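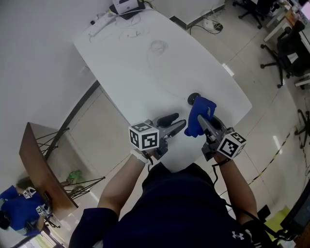

What does Jenura do?
We run a shared workshop where people build their own robots and small automation projects. Members bring an idea, a box of parts or a half-finished arm, and use our benches, printers and hand tools to get it working.

About us

Jenura started on Jan 1, 2020, when Embla Rønning and Hậu Vương signed the lease on a former tile showroom. Embla had been building a two-joint arm in her kitchen and had run out of kitchen. Hậu repaired sewing machines and wanted a place to try out motor control. The first build they finished together was the Moen, a desktop arm that sorts bolts by length. It still sits by the door and it still drops the M3s.

The workshop is around 2000 square feet, all on one floor. Electronics are at the front and the loud work is at the back — saws, the drill press and the compressor. Filament is sold at the counter by weight. Soldering irons, calipers and crimpers stay in the building.

What people build here

Most projects are meant for somebody's house. Members have made a plant waterer, a curtain puller, a chess arm and a cat door that reads a collar tag. Our longest-running group project is the Dranden, which is supposed to pick up soft things such as socks and dish towels and put them in a bin. Rigid parts were the easy half. Cloth folds, slips and hangs differently every time, so the group has spent most of its hours on fingers and pads. The current set is version 2. The drawings are on the shelf marked Flalow, named after the group's first control board, and any member may copy them.

Joining

Come to an open evening first and look at the place. After that you take a short bench safety class and pick a storage bin. You don't need to know how to program. A few of our members had never held a screwdriver for more than a minute before their first build, and they do fine.

We close for two weeks in November to rewire, clean and move the heavy machines. Bins can stay where they are — please take your batteries home.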